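4. Hanging and preparing the Datier wall planner

Before you start, please check that the wall is dry and flat. The planner weighs more than it looks, and two persons are better than one for the lifting.

4.1 Fixing the rail

1. Hold the rail against the wall, with the open side up. The lower edge should be 118 cm from the floor if most users sit, or higher if they stand.
2. Mark the two outer holes with a pencil. Check the level, then mark the middle one.
3. Drill, clean out the dust and push in the plugs.
4. Screw the rail by hand. Do not use an electric screwdriver for the last turns.

CAUTION: Look for cables and pipes before drilling. The screws supplied are for brick only. For plasterboard, order set 153 from Plakotitz.

4.2 Inserting the year sheet

1. Remove the clear cover - it slides to the left, never forward.
2. Lay the sheet with November in the bottom row.
3. Slide the cover back until you hear a click.

Note: The sheet becomes wavy in a humid room. Leave it unrolled overnight before inserting.

4.3 Choosing the colours

Give each team one colour and write it in the key at the top right. Keep the same colour for the whole year, also when a team changes its name. Yellow is difficult to read under warm lamps, so we advise to keep it for public holidays.

Use highlighters on the paper sheet only. On the clear cover use wipe-off pens, and wipe them within 200 hours. After this time the ink can leave a shadow. 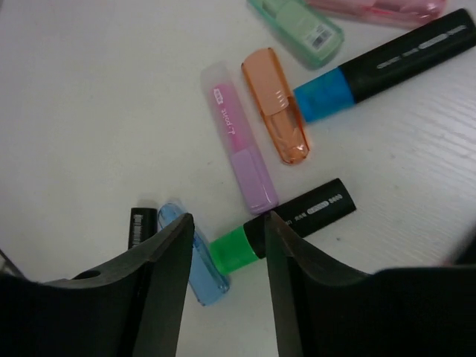

Datier Set-up Guide - 18

Close each cap firmly after use. A highlighter left open dries quickly, and a dry tip scratches the sheet.

Text revised by Majdi Chamoun, 26/06/2021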